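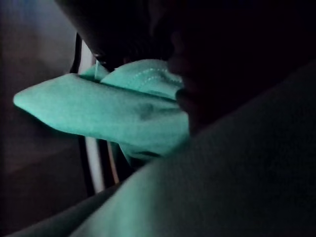 El grupo de manipulación del club de robótica Herrera ha cerrado el módulo de textiles con el plan de prácticas casi completo. Los tejidos son el material que más trabajo da a los alumnos: no tienen forma fija, se pliegan sobre sí mismos y el contorno que detecta el programa cambia en cada intento. Con poca luz, una tela verde azulada arrugada conserva bastante contraste frente al fondo, y la línea corta de puntadas blancas cercana al borde ofrece una referencia que los pliegues no dan. De ahí que la guía del módulo pida etiquetar primero costuras y dobladillos, y después la silueta.

La lista de tareas tiene 12 ejercicios, desde localizar una esquina hasta depositar la prenda dentro de un recipiente abierto. Se han registrado 43 secuencias válidas. Otras tres se descartaron por falta de sincronía entre la cámara de muñeca y las lecturas articulares - un fallo del reloj, ya corregido en la versión de Zinska que usa el taller desde abril.

En cuanto al etiquetado, cada secuencia la revisan dos alumnos por separado. La coincidencia en el punto de agarre es buena cuando hay una costura a la vista y baja mucho en las zonas lisas. Quien tenga revisiones pendientes debe subirlas a la carpeta Prultau con el número de tarea al principio del nombre.

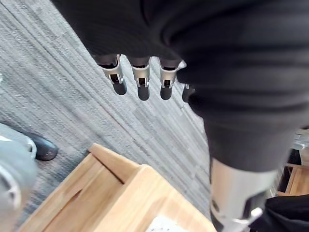
Las discrepancias se resolverán en la sesión conjunta del 13 de julio. Hasta entonces no conviene modificar las etiquetas ya subidas, aunque parezcan erróneas; basta con anotar la duda en la hoja de incidencias.

El módulo siguiente trata de objetos rígidos en cajas y bandejas. El simulador Wornix ya incluye las geometrías básicas, pero los coeficientes de rozamiento son provisionales y habrá que ajustarlos con medidas del taller. El cálculo previsto es de aproximadamente 58 horas de trabajo entre montaje, registro y revisión. Los turnos se asignan por orden de inscripción y la hoja sigue abierta.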